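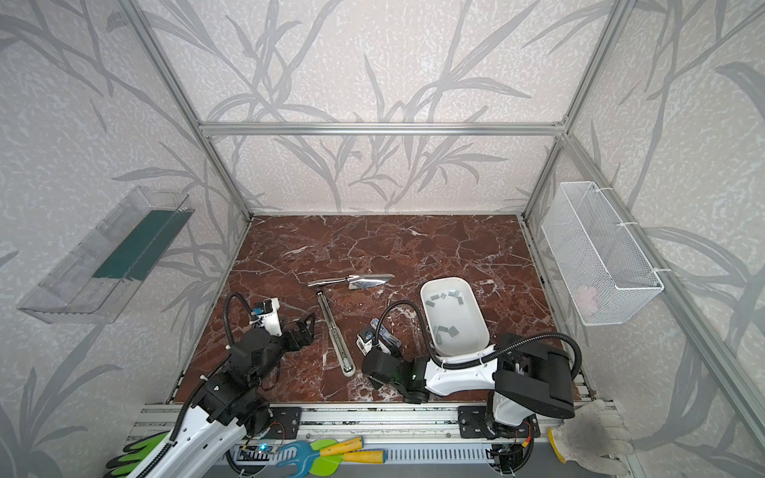
Chrome garden trowel and white oval basin, with small grey blocks in the basin.

Hand tools and tubs: winter clean-up at Irngate
July 19, 2022

The winter clean-up of the hand tools is under way, and members with a plot are asked to bring back anything they have borrowed. That includes trowels, hand forks, dibbers, secateurs and the small plastic basins. A few items have been out on loan for so long that they no longer appear on the sheet in the shed.

All-metal trowels are the easiest to look after. Knock the dirt off, scrub the blade with a stiff brush and warm water, dry it with an old towel and put it away. Check the neck, where the handle meets the blade, as grit packs in there and stays. A shiny finish can be wiped with a soft cloth. Please keep steel wool for the plain carbon-steel tools, which can take it and generally need it.

Wooden handles take longer. Sand them lightly and rub in linseed oil, then leave them for 30 minutes before wiping off what has not soaked in. Carmela Aranda has the oil and the rags. Used rags should be laid flat outdoors to dry and must not go in the bin in a ball -- they can heat up and catch fire.

Basins are to be rinsed and stacked upside down on the lower shelf. They are handy for carrying small, loose bits that would otherwise end up in the grass, and an oval one fits under the arm better than a round one. If yours has a crack in the rim, put it to one side and Julián Ortuño will decide whether it can still be used for potting mix.

Wire-mesh baskets can go up on the wall if there is room. Two cable ties will hold a light one, one near the top and one lower down so it doesn't swing. Heavy things such as mallets and hose fittings should stay on the floor shelves.

Last year's tool budget had $1705 in it and most of that went on the new hose reel. There is enough left for three replacement trowels and a sharpening stone, and Unai Carretero is collecting prices. If you have a preference for long or short handles, let him know before he orders.

The shed code has changed. Ring Aurelio Ibarra if you haven't received the new one. Tools not returned by the end of the month will be marked as missing on the sheet, and the next full check will be in February, before the autumn planting.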